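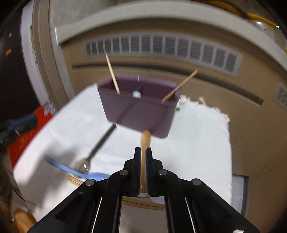 Elvia Cortés asked the April review meeting to record that the families in Drombridge had waited too long for their first payments, and that any account of the program which left this out would not be complete. The meeting agreed, and her remark is entered here at her request.

Prustedeck Survivor Assistance Program
Progress report to the Katiyar Fund
31 May 2024

30 shares | 4 comments

1. Background

The program was set up after the bombing of the prayer hall in Drombridge, in which worshippers and people in the street outside were killed or injured. The grant covers emergency payments to bereaved households, medical and counseling costs for survivors, and legal help for those giving evidence to the public inquiry. It does not cover repair of the building, which remains a matter for the municipal authority.

2. Registration and payments

The register of affected persons now stands at 839. Of these, 631 have received at least one payment or service under the grant. Most of the outstanding files are held up by missing papers. Several families lost identity documents in the attack, and the district office will not issue replacement death certificates without a signed statement from the hospital. We have asked the hospital to release these statements in batches and have its agreement in writing, although the first batch had not reached us when this report was prepared.

The delay noted by Ms. Cortés arose from a requirement that each household open a bank account before being paid. That requirement was dropped in April. Payments may now be made by money order against the signature of the household head and one witness.

3. Medical and counseling support

Physical therapy continues at the Drombridge clinic under the existing agreement. Counseling was moved to Gralstead after a number of survivors told us that they did not wish to travel past the site of the attack. Attendance has been steadier in Gralstead, but the bus fare is a real cost for larger families and was not provided for in the original budget. We have met it from the contingency line so far.

Support for children remains the weakest part of the program. The post of child counselor has been advertised twice without a suitable applicant. Zineb Abou Zeid has taken on the most urgent referrals in addition to her adult cases, an arrangement that cannot go on through the next reporting period.

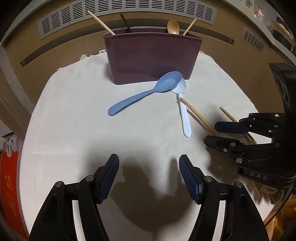

Tabletop with utensil holder, Gralstead.

4. The public inquiry

Legal assistance has been given to 80 people who have made, or intend to make, statements to the inquiry. The inquiry has heard evidence on the response of the emergency services and will next consider whether warnings about the security of the hall were passed on to the police. Some witnesses have asked to give evidence in private. Our lawyers have put this request to the inquiry secretary and await a ruling.

We wish to draw the Fund's attention to two matters:

- Witnesses have been approached by reporters at their homes. A written complaint has been sent to the newspapers concerned.
- The inquiry has changed its hearing dates at short notice. Travel booked for witnesses was lost on both occasions, and the airline and rail refunds are being pursued.

5. Relations with the authorities

The municipal authority has named a single officer to deal with claims, which has shortened the exchange of letters a good deal. The national compensation scheme announced after the attack has still not published its rules. Families continue to ask us whether accepting a payment from the program will reduce what they may receive from the state. We have told them in writing that we do not know, and have advised them to keep every receipt.

6. Finance

Spending on legal assistance is ahead of plan — mainly on account of the changed hearing dates — while spending on counseling is behind it owing to the unfilled post. The Fund's approval is sought to move part of the unspent salary for the child counselor into a travel line for the Gralstead sessions. The detailed statement is attached as Annex A.

7. Next period

The program will work through the outstanding files in order of registration, with priority given to households in which the main earner was killed. The counselor post will be advertised again at a higher grade if the Fund has no objection. A memorial gathering is being planned by the families themselves. They have asked that no program money be spent on it and that no program signs be displayed, and we have agreed to both requests.

Comments (4)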